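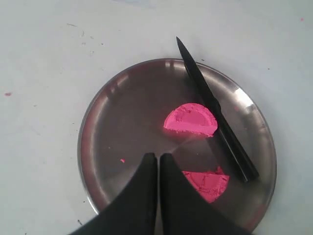

# Yeom: cutting and parting soft dough with one arm

Yeom is a small set of robot demonstrations and a training recipe for one narrow chore: take a round of soft, crumbly dough, cut it in half, and move the halves apart. We picked it thinking it would be a warm-up task. It ate the winter.

## What's in it

- 50 teleoperated demonstrations, wrist camera plus joint states and gripper width
- 17 more that went badly enough to get their own folder, `regrets/`
- Language labels, one sentence per phase, written by Ah-rin Han, who has asked us to say that "squish" is a technical term

Each demonstration has 4 phases: pick up the knife, cut, put the knife down, part the halves. The last one uses the closed or nearly closed fingers as a wedge. Early on we tried parting with the blade still in hand, and the policy learned to fling.

## The method

Baseline is plain behavior cloning on wrist images. Our version (called Itby in the code, for reasons lost to the chat log) adds one thing: at the end of each phase the policy has to predict where the cut line is before it's allowed to move on. If the guess is too spread out, the arm backs up and looks again.

That helps most in the parting phase. The baseline often pushes on a half near its middle and plows a groove through it. Itby tends to start in the gap. It still fails when the cut didn't go all the way through, in which case it finds the line with great confidence and drags the whole thing across the plate.

## Known problems

- Steel plates reflect. The cut-line predictor sometimes likes a highlight better than the cut. Soledad Figueroa's fix, random brightness patches at training time, reduces this and makes the training images very ugly.
- Crumbs. We score the two largest pieces and ignore the rest. If your robot makes nothing but crumbs, the scorer will call it a success. Please don't report that number.
- The fingers hide part of the dough for much of the parting phase. There is no second camera in this release.
- Dough dries out. Age of dough is not logged before 3/1/26, and we're sorry.

## Running it

Use `train.py --task part` for parting only, or `--task full` if you have the patience. Set the seed. Nam-gil Seol has 2 runs that differ only by seed and look like different species.

Scoring code is by Baiba Dambrauskienė. Questions about the labels go to Ah-rin; complaints about file names can go to the issue tracker, where they have plenty of company.

Irness Lab - contact the maintainers through the issue tracker - Back to top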